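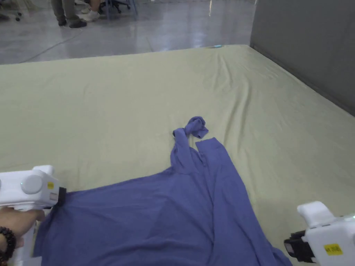 ### 5. Wear on cloth and on skin

The second part of the study asked whether a scent judged on cloth is described in the same words as one judged on skin. Members of the Plondberg panel smelled three rose-based perfumes, among them Leka and Pestitano, and gave 166 written descriptions in all. Each perfume was smelled shortly after spraying and again after five hours.

On skin, the opening citrus was rarely mentioned at the second smelling, and most descriptions turned to musk and wood. On cloth, the citrus was still named in nearly 11 per cent of the later descriptions. Pestitano was the exception - its pepper note was reported more often on skin at both times. The panel also used the word 'powdery' more freely for cloth, even where the same person had called the perfume 'green' on the wrist.

Creases in a fabric may hold scent unevenly, and the panel was asked to smell only the flat parts. Pale cloth with slight wrinkles can be seen in Figure 3. 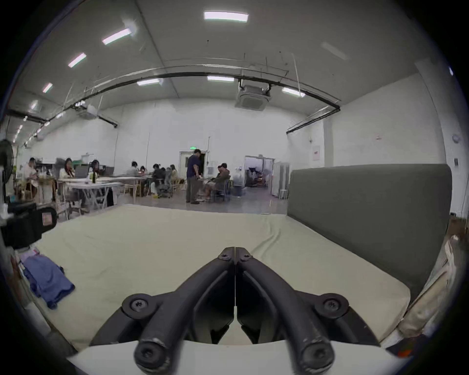

Margit Solberg, in her reply to the draft of this section, held that 'powdery' was a poor term to count, as older members of the panel used it for iris and younger ones for almost any clean smell. She asked that the two uses be separated before any comparison was made. This was possible only where a description ran to a full sentence, and the shorter ones have been left out of the count given in Section 6.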